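Flutadgate list: small kitchens and shared counters
Thread: Re: What stays on the counter?

Hello all,

Thank you for the message about counters. I read it two times, and then I went to the kitchen and looked at ours with new eyes. I quote the part I want to answer:

> We have moved into the Pratano building and the counter is nice
> but we already lost it. There is the toaster, the oven, the jars,
> the fruit, the cereal, and I cut bread on a corner as big as a
> book. Do you put everything in cupboards? Or do you buy one of
> those small units with a drawer? My sister says the drawer only
> collects garbage. Please tell me what works if you have marble,
> I am afraid to scratch it.

My short answer is yes to the small unit, and no to putting everything in cupboards. We tried the cupboards in May, when we came to the house on Vītola, and after 24 days the cereal was living on the counter again. 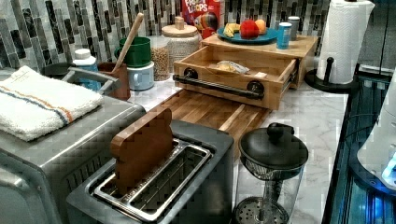 Posted to the Flutadgate list by a member in Pulis
Sent in the evening, 2 attachments

The wooden unit was the best thing we bought for this counter. The top is flat, so it works as one more shelf. Our blue plate with the fruit goes there, and the cereal box stands behind it, against the wall. The fruit used to be in a deep bowl and we forgot what was at the bottom. On a flat plate you see the banana and you eat the banana.

About the drawer, your sister is half right. Ours collected batteries, rubber bands and two keys which open nothing. Now I have a rule: only food in small packets may go inside, and once a month I take the drawer out and shake the crumbs into the sink. The handle is a black metal one in pipe style. It is easy to pull even if your fingers have flour on them.

For the marble, I can only say what we do. The cutting board stays flat on the counter all the time and does not go back to a cupboard. If it must be taken out, somebody in my family will be lazy and cut directly on the stone. When I wash it I dry both sides before I put it back. Lemon and vinegar I wipe at once, because the shop told us that these are worse for marble than the knife.

The chickpeas are in a glass jar with a woven cover and a wooden lid. I like that I can see how much is left. I soak them overnight, so I want to know before the evening and not after.

The toaster oven and the toaster are near each other at one side. I tried them at two different ends, and then there was no long free piece of marble anywhere. The kitchen towel lives folded on top of the toaster oven. I take it away before I switch the oven on, please do the same, and I wait 30 minutes after baking before I put it back. The wooden piece in the shape of a toast slice is also only for when the toaster is resting. It must come out before somebody makes breakfast!
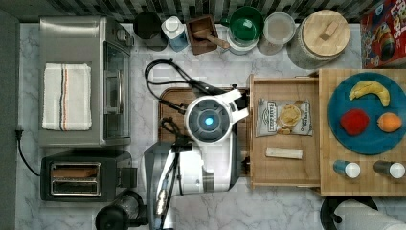 What I would do in your place

First, take everything off and wash the counter. Then bring back only what you used in the last 5 days. We did this on Vītola and a waffle iron never came back.

Second, make one row along the back, under the backsplash, and leave the marble in front of it for work. Canisters are good in the row because they stand close together. I would not make a second row in front of the first, you will knock it over with your elbow.

Third, measure the drawer when it is open, and not only when it is closed. I did not think of this in the shop. An open drawer needs its own place, and in our kitchen it comes out toward the cutting board.

I have one question also. Does anybody know a good oil for a wooden board which does not smell? The one I bought in Pulis smells like paint, and I do not want it near bread.

Many greetings, and good luck with the new kitchen in Pratano.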